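Household chore robots
From the Nellstead Home Machines Wiki, the hobbyist encyclopedia with opinions

A household chore robot is a machine meant to do the jobs people do at home with their hands: dishes, laundry, wiping, tidying, putting the groceries away. I started this article and I still do most of the editing on it, so it's written the way I talk. If you want the dry version, somebody will probably write one someday. Last big rewrite was Tue 26 April, and I've poked at it a few times after that.

The short answer to the question everyone comes here with (can it do my dishes yet?) is sort of, slowly, and it depends a lot on which part of the dishes you mean.

What counts

We had a long fight on the talk page over whether a dishwasher is a robot. I say it's a machine that does a chore, and a terrific one, but you still have to bring the dishes to it. Same with a washing machine. For this article a chore robot has to go and get the thing, or at least reach out and pick it up. Robot vacuums squeak in because they move themselves to the dirt. Adom Laryea, who edits the vacuum pages, thinks I'm being stingy and has told me so at length.

Shop-floor machines are covered further down, mostly because people keep asking why a factory can have robots and a kitchen can't.

Dishes

Dishes are the chore everybody tests on, and I think that's fair! They come in just a few basic shapes, most homes have them, and you can tell at a glance whether the job got done. They're also sneaky. A plate lying flat on a counter gives you almost nothing to grab. People slide it to the edge, or tip it up with a fingertip, and never notice they did it. A two-finger gripper has to get one finger under the rim or pinch the rim from the side, and if it comes down a hair too low it's pushing on the counter.

Mugs are easier, in my experience. You can grab the handle, or the lip, or the whole body if the gripper opens wide enough. Bowls sit in between. Spatulas and spoons are thin and like to swing around once you've got them by one end, and stacking is its own headache because the machine has to let go gently, which turns out to need as much care as the grabbing.

Then there's the sink. I've split dish work into the parts that people in the hobby usually talk about separately:

Clearing. Getting things off the counter or table and into a basin. Pretty good now on a setup with two arms, if the items are spread out and the arms can reach everything.

Sorting. Plates with plates, mugs with mugs. The seeing part of this is nearly solved for ordinary dishes. Shiny black ones still give some cameras trouble, and clear glass is worse.

Scrubbing. Bad. You need steady pressure on a curved, slippery thing, and you need to know when it's clean. Most demos wipe a dish that was clean to begin with, so watch for that.

Racking. Middling. Fine with a rack it has practiced on, and pretty sad with yours.

Two arms help more than you'd guess. One can hold the basin still or tip a plate while the other gets hold of it, and you can pass an item across when it's out of reach on one side. The catch is that now you have two elbows to keep from knocking together over a space the size of a card table.

Laundry

I love laundry as a subject and I don't love it as a chore, so I've read far too much about it. Cloth has no fixed shape. A shirt in a heap can look like a million different heaps, and the machine has to find a corner or a collar in there before it can do anything. Towels are the friendly case — four corners, one layer, you're set. Fitted sheets are still a joke, for people too.

The Jurkero folding table got a lot of attention in our group when Iresha Karunaratne wrote up her time with it. She ran it for most of November and logged 400 towels and 200 T-shirts. The towels mostly came out fine. The T-shirts came out folded, in the sense that they were smaller than before, but she refolded a good many of them. Her full log is on the Jurkero page and it's worth reading just for the notes on pillowcases.

Floors and windows

This is where machines have been earning their keep the longest. Vacuuming is a flat job with a forgiving standard. Miss a spot today, get it tomorrow. Mopping works too, as long as you empty the dirty water on time (please empty the dirty water). Window machines exist and do windows, though you have to carry them from pane to pane, so by my own rule above I shouldn't even be mentioning them. Stairs remain a problem.

Tidying

Tidying sounds simple and it's the one I'd bet against for the longest time. Picking up a toy is fine. Knowing that this toy lives in the blue bin, and that the half-built one on the rug is NOT to be touched until Saturday, is a whole different kind of trouble. Every house has hundreds of these little rules and most of them were never said out loud. A machine can learn some of them if you're willing to tell it, and then your sister visits and moves the bin.

On the shop floor

Factories have had robot arms for decades, and people come in here and ask why the arm that welds a car can't load a dishwasher. The car arm does the same move in the same place all day, on parts that show up exactly where they should. Fixtures hold everything. If a part is off, the line stops and a person comes over. Your kitchen doesn't have fixtures. It has a pan soaking in the sink and a cat.

There's a middle ground, though, and it's the part I find most fun. Small shops have odd jobs that are more like housework: sorting returned parts, bagging, wiping down trays, putting tools back. Güven Ersoy works at Skernach, a small parts shop, and he's let me quote his numbers here. They set an arm to sorting mixed fittings into trays, and on its best day it did 864 pieces with one person checking on it. He says a fast human beats that before lunch. But the human hates that job and the arm was doing it while she did something else, so they kept it.

He also says, and I've heard this from others, that the setup is where the hours go. Lighting, tray height, where the cable runs. Once they moved the station to the other wall and spent two days getting it back to where it was.

How the machines learn

Older machines were programmed move by move. Most of what hobbyists build now learns from being shown. A person steers the arms through the job, over and over, while cameras and the joints record everything, and then a program is trained on the recordings to do the same sort of thing by itself. It works better than I expected when I first tried it, and it's also pretty boring to do! Berkay Öztürkmen, who has patience I don't, says his rule is to shift the dishes every single time so the arms don't just memorize one spot. Change the mix too: different colors, different sizes, some with printing on them, some plain. A machine that has only ever met white plates can get very confused by a black one on a dark counter.

People argue about how much showing is enough. For one easy move, a few dozen tries can get you something that works on a good day. For a job with several steps in a row I wouldn't promise anything. Errors pile up. If the plate goes into the basin a bit crooked, then the next item lands on it funny, and by the third one the arms are looking at a situation they've never been shown.

Speed

Nearly every video you've seen is sped up. Check the corner for a little number. On my own bench, clearing a small counter of dishes takes the arms about 30 minutes with me resetting things when they get stuck, and I can do it by hand before the kettle boils. That's not a knock on anybody's work. It's just what I'd want to know if I were thinking of buying one.

Can you buy one?

You can buy arms. You can buy a vacuum, obviously. You can buy a folding machine if you've got the floor space. A general helper that you switch on and point at the kitchen, I wouldn't hold my breath. Feyisa has been taking names for a home unit and Müzeyyen Şimşekoğlu is on the list, so we'll have a proper page once hers shows up and she's had it long enough to get annoyed with it.

If you're building instead, start with mugs. Get a counter you don't mind scratching, keep the lamp in one place, and don't begin with a full sink.

Open questions on this page

The scrubbing section needs someone who's tried it with real grease. I'd like a better source on glassware. And the talk page is still split on whether bed making belongs under laundry or tidying — I've left it out until somebody wins.

See also: Grippers, two-finger; Folding tables; Vacuum, robot; Is a dishwasher a robot (talk archive)

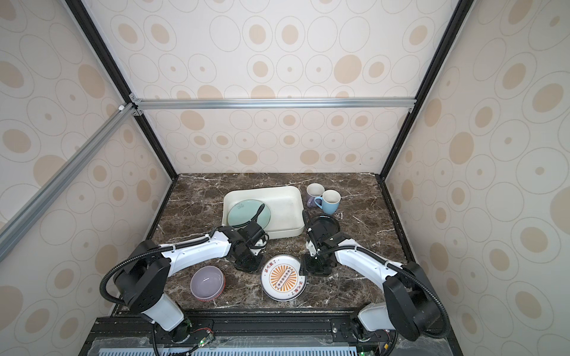 Dish work with two arms: a green plate and black spatula in the basin, with mugs, a bowl and two more plates out on the counter.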